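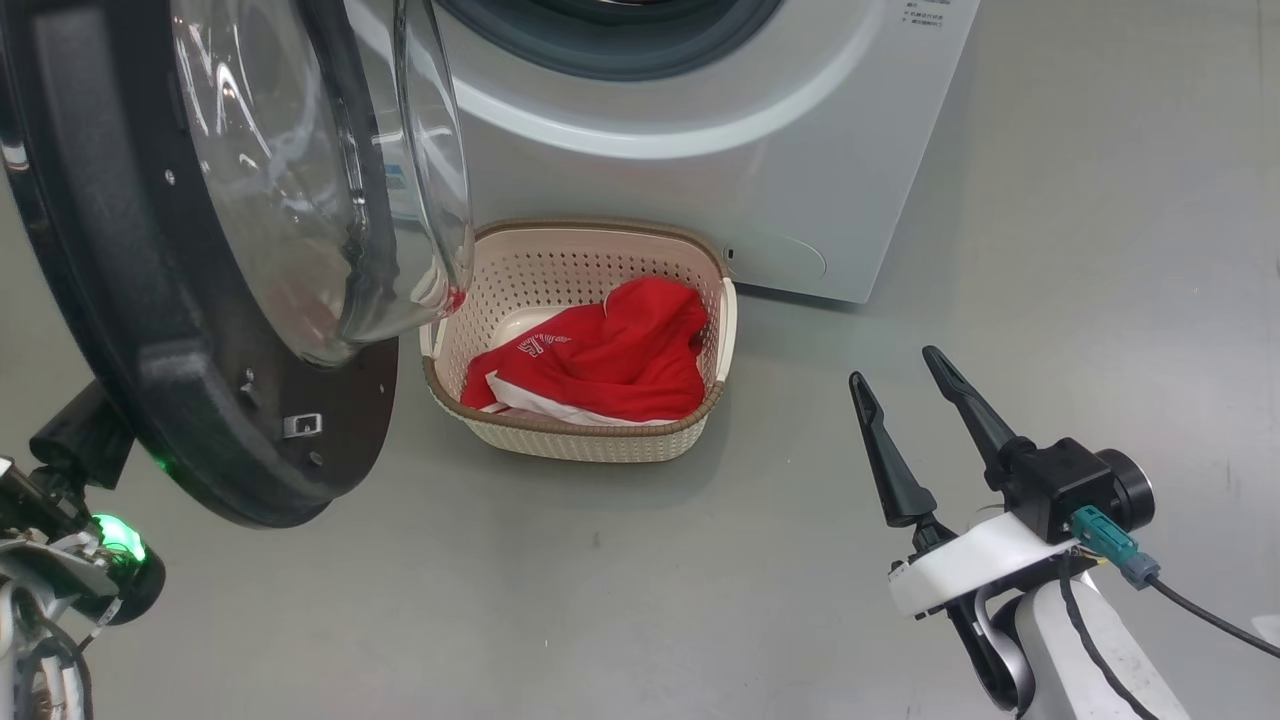

Washer door open, basket parked underneath, one red item in it.

Laundry tips I tested, and a few I have given up on

Most laundry advice gets passed along by people who have never checked it. I include myself. For years I told anyone who asked that vinegar brightens colors, and when a reader finally wrote in to ask how I knew, I had no answer. So in February I went back through the tips in my own folder and tried the ones that could be tried at home with a front loader and a plastic basket.

Put the basket under the door

Fine, this one works. With a front loader the door swings out and things drop as you pull them out, usually a sock. If the basket is already below the opening, the sock lands in the basket. Slide it in close before you open the door if yours has a high rim, or you will be knocking it with the glass. I have read that you need a special rolling cart for this. The carts I looked at were taller than the bottom of the door opening, so they had to stand to one side, and the sock went on the floor.

Baskets with holes

Perforated sides are supposed to let damp clothes "breathe." I left a wet towel in a basket with perforated sides overnight and another in a solid tub. By morning both smelled like a pond. The holes make the basket lighter and that is about all I will say for them. Hang the towel up.

Reds on their own

I expected to debunk this and could not. A new red shirt, washed cold with an old white pillowcase, gave me a pillowcase the color of weak fruit punch. The same shirt on its sixth wash did nothing to a second pillowcase. My rule now is that a new red goes alone for the first few washes, and then in with the darks. Color-catcher sheets came out pink, so they do grab something, but the pillowcase in with them came out pink too.

If the shirt has a printed logo, turn it inside out. I can't prove this helps, as I would need two identical shirts and a year. It costs a few seconds and I do it anyway. I keep a hot iron off the print, having ruined one.

Leave the door open after a wash

You will hear that this is only for people with smelly machines. Do it before yours is a smelly machine. Wipe the rubber gasket with a dry cloth, getting down into the fold where the hair and grit collect, and leave the door open. If small children or a cat are about, check inside the drum before every single load, or keep the laundry room shut.

The filter

Many front loaders have a small cover low on the front, and behind it is a filter that catches coins and lint. Martti Lahtinen, who lives downstairs from me and distrusts service calls even more than I do, cleans his every 2 months. I had gone nearly 24. What came out was gray and I will spare you the rest. Switch the machine off at the wall, let any hot water cool, lay down an old towel and a shallow tray, and unscrew it slowly. There will be more water than you think. Follow your own manual on the details - some machines have a little drain hose and some don't.

Cleaning tablets

I tried Brarkero tablets for three months and then a plain hot drum-clean cycle with nothing in it for three more. I could not tell which was which by nose, and neither could my sister. The tablets smell of lemon for a day. If you like lemon, go ahead.

Less detergent

The line on the cap is drawn by the people who sell the detergent. I went down to half for a normal load in our soft water and the clothes came out the same, with fewer white streaks on the black things. Hard water may need more. Start at the label amount and cut back a bit at a time.

Tips I have dropped: the tennis ball in the wash, salt to "set" dye, and freezing jeans. The jeans came out cold.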